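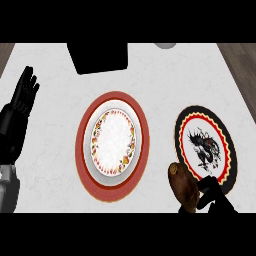 *Bread roll in the right hand, dragon plate next to it. Dudwood simulator, marble table set.*

**1/** Right, I've had the Dudwood practice kit on my laptop for 17 days now and a few of you asked if it's worth the money, so I'm going to ramble about it for a bit. Mute me if robot hands aren't your thing!

**2/** Quick version for people on the bus: it's a simulator for two-handed robot work. You get a pair of arms with proper fingered hands, a pile of household bits to move about, and a way to drive it all yourself or let your own code have a go. No real robot needed, which suits me, as I live in a flat with a very small kitchen.

**3/** I paid £119 for the home licence. That's the one with the kitchen and dining sets in it. There's a cheaper one with just blocks and cups, and I had the trial of that back in February. Got bored of it in an evening, if I'm being blunt.

**4/** Setting up was fine. Long download, one restart, then a calibration bit where you wiggle each finger in turn and feel a bit daft. My laptop is five years old and the fan does scream, but it runs.

**5/** The hands are the best part by miles. I'd been using the free Osex one before this and it only gives you pinchers, so everything you pick up gets squashed between two flat bits. With Dudwood you can wrap the fingers round something. Bread roll, for instance. It's a silly thing to be pleased about but I was SO pleased.

**6/** The roll is trickier than it sounds, mind. It's rounded and glossy, and if you come at it too fast it scoots off across the marble. I've settled on bringing the hand in low from the side and closing the fingers slowly. The one thing I still can't do neatly is keep them off the crockery. In the picture up top I've got a finger bent right over the rim of the dragon plate, which you'd get told off for in a restaurant.

**7/** Speaking of which, the plates! Whoever did the plates had a lovely time. There's a white one with a ring of little painted fruits and leaves that sits on a red charger, and then the dragon one with the black rim, which I would buy for my actual house. I don't know why this makes me want to practise more but it does.

**8/** The other arm: you can leave it parked with the hand open while you work on one side, and that's how I do most of it. Driving both at once is a whole other skill. I can do a two-handed lift of a tray now, maybe one go in three, and then my brain needs a sit down.

**9/** Moans. The view is wide and short, with black bars top and bottom, and I can't find a setting to change it. Things at the far edge of the table get chopped off and so do the wrists when you reach in from the front. I've asked support. They were friendly and said it's on the list.

**10/** Second moan: the lighting is very even. Pretty, but the shadows are so faint that I struggle to judge how high a hand is above the table. I've knocked more than 8 things on the floor that way and I blame the shadows entirely.

**11/** Third and last: the manual. It was clearly written by someone who already knew where all the buttons were. Skip to the back and read the bit on grip strength first, I wish I had. The default is miles too firm for food. I've got mine turned down to 18 and it's been much kinder to the bread.

**12/** Someone asked how it stacks up against Salazar. I've only had a borrowed hour on that. It looked quicker and the menus made more sense, but the objects were all grey lumps and you pay every month. If you're doing this for work you'd probably go that way. For messing about at home I like mine better.

**13/** And no, I haven't tried the Fidov add-on with the gloves. I want to. I've looked at the price. I've closed the tab.

**14/** So would I buy it again? Yep, for the hands alone, as long as you can put up with the chopped-off view. Do the trial first and check your laptop can cope before you hand over any money.

**15/** Posting this on December 25, 2019 with a plate of leftovers on my knee, so replies might be slow. If anyone has cracked the two-handed tray lift, please tell me how you stop the left side dipping!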